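Clear film and handheld grippers: width sensing closes part of the gap

The Stallance group has released results from its spring round of bimanual sorting experiments, in which policies are trained entirely on demonstrations recorded with handheld grippers in ordinary homes. The task is to move packaged snacks from a table into a plastic tray. Earlier rounds used boxes and rigid containers, and success rates there had leveled off. Flexible packaging had not been tested systematically.

The new training set, called Ritell, contains 400 demonstrations. Each one records wrist-view video from both hands, the pose of each gripper, and jaw opening width. Operators were told to work at a normal pace and to use either hand. Item layouts were changed between takes, and no markers or fixed backdrops were used.

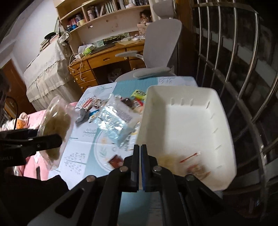

Transparent film was the main source of error in the baseline policy, which takes video and pose only. Glare on the film shifts with small changes in wrist angle, and patterned tablecloths show through it. The baseline tended to close the jaws on the printed surface next to a package, or on the crimped margin, where the hold is weak. Opaque wrappers caused few failures of either type.

The revised policy, Bensaid, adds the jaw width signal as an input and predicts width over the next 12 control steps. The prediction is compared with the measured value during closure. If the jaws close further than predicted, the grasp is treated as missed, and the policy reopens and tries again before lifting. No force sensor is required, and the network is otherwise unchanged.

Both policies were evaluated on the same two-arm setup, with 60 trials each and matched starting layouts. The baseline completed the full transfer in less than half of its trials. Bensaid completed 48. Most of the remaining failures involved two packages lifted together, a case the width check cannot separate from a single thick item.

Retries lengthen the average trial, and the group has not yet tuned the closure threshold for thin sachets, where the expected width is close to zero. A second release, Lernetti, will add stacked and overlapping items and is planned for October. Ritell and the evaluation scripts are available to member labs on request.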